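Household Arrangements: The Dry Store, the Drawer and the Winter Review

This journal has for some time reported on the arrangements by which the flat at Kora is kept in working order. Previous entries dealt with the boiler, the hall flooring and the long correspondence with the management company over the bins. The present entry concerns small goods: the things which are bought in passing, put down on the nearest surface and then owned for years.

The flat has been my home for 14 years. Storage is limited to one tall cupboard in the kitchen, known here as the dry store, one deep drawer beneath the work surface, and a lockable compartment in the basement numbered 522. The compartment is damp at the back and is suitable for bicycles, paint and little else. An attempt was made in the second winter to keep paper goods there, with the result that a quantity of kitchen roll had to be thrown away. Anything which can absorb water has been kept upstairs from that date.

The nearest shop of any size is Zupan, at a distance of over 800 metres, the last part of it uphill on the return. Visits are made on foot. It follows that a good deal of what enters the flat is small, light and bought in ones and twos, and that very little of it arrives with a plan for where it is to go. The bag is emptied on the kitchen table. Milk and vegetables are put away at once. The remainder tends to stay where it has been set down until the table is required for a meal, at which point it is moved in one armful to the deep drawer.

A review of the drawer and the dry store was accordingly carried out on a Saturday in December. It was intended that the work should be finished before lunch. It was finished shortly before six in the evening, with a pause for soup.

The method was as follows. Both spaces were emptied completely and the shelves washed with warm water and a little washing-up liquid. The drawer was lifted off its runners, turned over above newspaper and tapped, which produced a surprising amount of rice. Goods were then taken to the table in small batches and looked at together, whatever their nature. I had previously sorted by category, with all food in one session and all stationery in another, and had found that the awkward items were passed from session to session without being settled. Under the mixed method a thing has to be dealt with while it is in front of one, whether or not it has any relation to its neighbours.

Readers who wrote after the autumn entry asked for particulars of the shelving. The dry store has fixed shelves at uneven heights, built by an earlier occupant to suit jars which I do not own. The top shelf can be reached only from the step stool. The second is the most convenient and has therefore always been overfilled. The lowest is shallow on account of a pipe. No alterations have been made, although a quotation was obtained from a firm at Unadell some time ago for a set of adjustable shelves. The price was reasonable and the date offered was so distant that the matter was allowed to lapse.

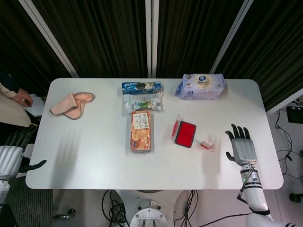 Mixed batches require a rule for each type of goods, and these rules now form the greater part of the household's policy on storage. Biscuits and crackers are to be kept in the dry store on the second shelf, standing on their edges, with the older packets to the front. They had formerly been kept flat in the drawer, beneath heavier things, and were frequently eaten as crumbs. The blue packet with the round biscuits on it and the orange-brown one have both been placed at the front under this arrangement. Paper tissues are to go on the top shelf in their wrapping. The lavender and white pack is a bulky thing beside a packet of biscuits, and a pack of that kind had been taking up the very part of the drawer which is needed for string, tape and scissors. It weighs next to nothing, and may safely be fetched down from a height by a person standing on a stool. The red ink pad has been allotted to the stationery box, where its black case will lie flat beside the stamps, and its clear lid is to be closed before it is put away.

The last provision was the subject of some reflection. I use ink stamps for the backs of envelopes, for the inside covers of books which are to be lent, and for the labels on jam. An ink pad left open will dry in time, and a pad which slides open in a drawer full of other goods may do a good deal worse. Several years ago a tea cloth and the corner of a tablecloth were marked in this manner. Cold water, salt and a long soak brought the tea cloth to a pale rose colour, in which condition it remains in use for the floor. The tablecloth was cut down.

Towels presented a separate difficulty. The linen shelf is in the bathroom, and there is no formal reason for a towel to be in the kitchen at all. In practice one is always wanted there, for hands, for drying a colander, for standing a hot dish upon when the mats are in use elsewhere. The peach-pink one with the darker trim has accordingly been assigned to the kitchen on a permanent basis. It is soft, it can be told at once from the bathroom set, and there is now a hook for it on the side of the dry store. The hook is of the adhesive kind. It fell down once during the first night and has been replaced with another from the same packet, pressed on for rather longer.

The stationery box itself was bought from Beditard, whose small shop beside the station at Kora sells office goods and, in the summer, garden twine. It is of plain grey board with a lift-off lid. The inside has been divided with strips of card cut from a cereal packet, held at the joints with paper tape. One division is for stamps and pads, one for envelopes and one for the pencils which are too short for the jar. It had been hoped that the stapler would also be accommodated. It is too tall by the thickness of the lid, and lives on the windowsill.

A word should be added on the matter of dates. It has been the custom here to write the month of purchase on packets in soft pencil, which does not take on shiny wrapping and rubs off on the hands. After the review a roll of plain white labels was brought into service. A label is fixed to the back of each packet, the month is written on it in ballpoint, and the printed side is left clear so that the contents may be recognised. Unopened goods only are labelled. Opened packets are closed with a clothes peg and eaten within the week, a rule which has never yet been difficult to observe in the case of biscuits.

Not everything found its place. At the close of the day the following were still without a home: a ball of rubber bands fused with age, a key which fits no lock in the flat or the basement, a lid belonging to a jug broken some years ago, and a set of instructions for a coffee grinder no longer owned. The rubber bands and the instructions have been discarded. The key has been returned to the drawer, as on every previous occasion. The lid is under consideration.

The drawer now holds string, tape, scissors, candles and matches, and opens to its full extent. This had not been possible for a considerable period, and it was found that the runners had stiffened at the far end from want of use. They were rubbed with the stub of a candle and now travel freely. A sheet of wallpaper left over from the bedroom has been laid in the base. The pattern runs the wrong way, the piece having been too narrow to turn.

It is proposed to repeat the review every 3 months, with the next to fall in March. The spice rack will be taken at the same time, together with the shelf above the cooker, on which a film of grease has been observed. A further note on compartment 522 is in preparation and will appear once the bicycle has been brought up for its new tyres and the back wall can be seen. Correspondents who recommended charcoal bags for the damp are thanked for their letters. Two bags have been ordered.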